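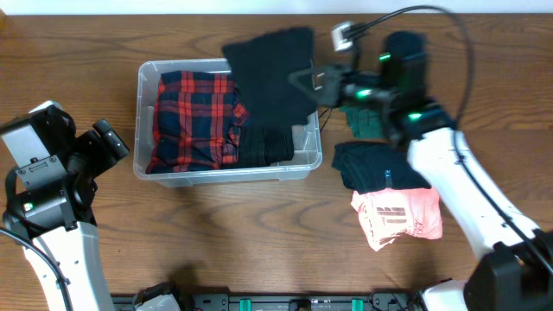

By the Stodix Wardrobe Program, Gesomgate
Published 21 Nov 2021 | Gallery: Clothing Storage | Plate 13

Folded Clothing in a Clear Bin

The Clothing Storage gallery is maintained by the Stodix Wardrobe Program as a companion to its printed guide on the seasonal care of household clothing. Each plate has its own page, with a caption followed by the relevant notes from the guide. Plates may be viewed in any order.

Caption
Two folded garments in a translucent plastic bin with a wide, pale rim: a dark navy and black plaid crossed by bright red bands, and a plain black piece next to it. A third folded piece, dark charcoal, is held over the right half of the bin. Brown wooden tabletop.

Notes to Plate 13

Choice of container. The guide recommends a clear or translucent bin for any clothing that will be stored for less than a full year. Contents can be checked through the wall without lifting anything out, and dark items, which are easily mistaken for one another, can be told apart more readily in daylight. Rounded inside corners are preferred, as sharp corners tend to press a hard crease into the lower layers. A bin intended for a shelf should be measured at the rim, where it is usually widest.

Side-by-side placement. Heavier shirts and similar garments may be placed next to each other in a single layer before a second layer is started. In the plate, the plaid takes up more than half of the bin, and the black garment lies to the right of it. Bare plastic can still be seen at the right end. A small gap of this kind is acceptable and should not be filled by forcing in an extra item.

Uneven folds. The plaid garment has uneven edges, and the fabric is bunched along its right side. For short-term storage the Program does not require a garment to be refolded on this account. For storage beyond one season, bunched fabric should be smoothed flat by hand and the garment folded again along its seams.

Dark colors. Navy, black and charcoal clothing may be stored together. Items with bright bands or checks may share the same bin once they have been washed at least three times and have stopped releasing color. New garments should be kept apart. Lint shows clearly on dark fabric, and members are asked to brush each item before it is folded.

Second layer. Plain, compact folds are suitable for the upper layer. They should be laid down from above and released flat. Sliding a folded item across the layer beneath it will disturb the folds already made. The upper layer should remain below the rim so that the lid closes without pressure.

Work surface. A table of ordinary height is preferred to a bed or the floor. The surface should be wiped and allowed to dry before sorting begins, and should be large enough to leave room beside the bin for items that have not yet been packed.

Labeling. A label with the season and the type of clothing should be fixed to the short end of the bin. Households using the Selumis card system should write the bin number in the upper corner of the card and keep the duplicate in the household file. Labels on the lid alone are discouraged, as lids are frequently exchanged.

Inspection. Stored bins should be opened once in May and the contents aired for some 20 minutes before they are returned. Any garment with a stale odor should be washed and dried completely before it is packed again.

Related material
The Clothing Storage gallery forms part of the Qudah Reading Room collection, where it is listed under shelf number 928. The printed guide may be consulted there during regular opening hours and is also available for loan to registered members.

Use of this plate
Plate 13 may be reproduced for teaching and other noncommercial purposes, provided that the caption is kept with it and the Stodix Wardrobe Program, Gesomgate, is credited. Requests for larger prints should be made in writing and should state the plate number and the size required.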